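Kinent Box Scores: README

Game results and player lines for girls' and boys' high school basketball in the Kinent League, typed up from scorebooks that were, in most cases, kept by someone's parent with a golf pencil.

Maintained by Kumiko Hayashi. Complaints about your nephew's rebound total also go to Kumiko Hayashi, who will ask you for the page.

What's in it

games.csv has one row per game, 196 in all. Columns are season, home, away, home_score, away_score, overtime and source.

lines.csv has one row per player per game, with points, rebounds, assists, steals and fouls. Where a book has no rebounds, the cell is blank. Blank means unknown. Zero means somebody wrote a zero, which high school scorers do with great relish next to certain names.

notes.txt holds everything that wouldn't fit in a column, including the Punitz game that was stopped for a bat.

Coverage

Four schools send books every season: Kinent, Punitz, Erkora and Kudo Central. The others send them when the athletic office gets cleaned out, so expect a bump every August and long silences in between. Playoff games are complete. Holiday tournaments are a mess, partly because Erkora has hosted two different events under the same name and kept one set of books for both.

Overtime is stored as the number of extra periods. The highest value is 2. Both teams claim to have been robbed in that one.

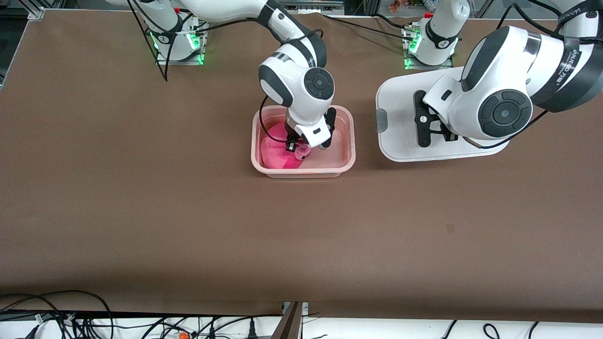

Why don't the player points always add up to the team score?
Because the scorebook didn't either. When the running score and the individual lines disagree, games.csv keeps the final score both schools reported and lines.csv keeps what was written beside each player. The mismatch column in lines.csv is set to 1 for every player in that game. I have not "fixed" any of these, having tried it once and turned a backup center into the league scoring leader.

Names

Players are listed by school and jersey number only. Jersey numbers change between seasons and occasionally at halftime, so don't use them to follow a career. Kudo Central had two number 14s on the floor in one game. They are entered as 14a and 14b, and the referee's opinion is in notes.txt.

Known problems

The largest winning score in the file is 89, and it's real. An earlier release also had a 980, which was 98 with a coffee ring after it, and then on a second look was 68. If you downloaded that version, please throw it out, along with any chart you made from it.

Steals before the current scorebook format were tallied in the margin with assists. I split them where the handwriting allowed. Treat older steals as folklore.

Home and away are unreliable for games moved because of a wet floor.

Use

Free for anything, with credit to the Kinent Box Scores. Corrections are welcome with a photo or scan of the book. Corrections from memory go in a separate folder, which is getting quite full.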